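Rultard Manga Board > Series Talk > Dostanach, worth finishing?

pellmoss
Stopped at chapter 17. Does the transfer student arc pick up?

kado_reads
Yes, after 20. The school trip is the best part.

pellmoss
Is the Carroll translation okay?

tinroof
No. Jokes are flat and half the honorifics are gone.

kado_reads
Disagree, it reads fine. The older scans were worse.
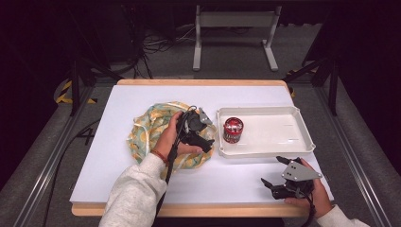 More threads in Series Talk

Grurkomcombe anime: season two cast

Best sports manga under 400 pages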